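Studio Inmont says its conversion of a former textile mill in Ilie is nearly finished, a claim it also made in September. The practice has placed 81 apartments inside the old spinning hall, behind brick walls it was required to keep, and describes the result as "a village under one roof."

Whether it feels like a village is open to question. The units open off a single internal street that runs the length of the hall, and most get their daylight from that side only. Inmont calls the street a shared living room. On the plans it looks a lot like a corridor – a wide one, with planters.

The developer, Prikico, has put the rebuilt floor area at 90 percent of the original, with the rest given over to two new courtyards cut through the roof. An earlier version of the scheme had four. The planning file, which runs to 714 pages, doesn't say why the other two were dropped, although the drawings show bike storage and a plant room where they used to be.

Inside, the palette is gray walls and brown doors.
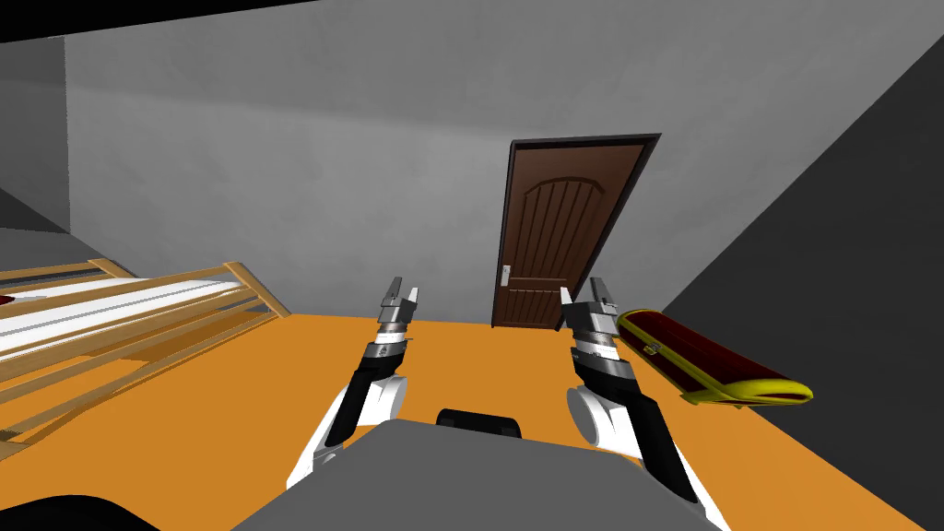
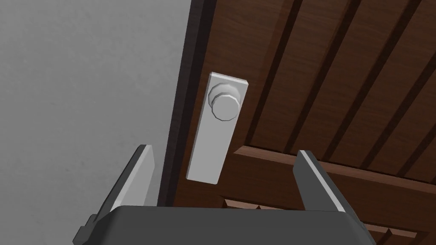 Residents of the neighboring Venix estate are less taken with the project than its authors are. One of them told the public hearing that the mill had been promised as a place the whole district could use, and that all the district would get now was a locked gate and a nice view of the brickwork. Prikico replied that the gate would stay open during the day. It didn't give hours, and the conditions attached to the permit don't mention any.

The heating claims also need a closer look. Inmont says the thick masonry will keep energy use low, but the published figures come from a model of the building and assume new insulation on the inner face of every outside wall. The latest drawings show it on the north and west sides only. The studio says the figures will be updated once the apartments are occupied.

Prikico hasn't announced prices or a move-in date.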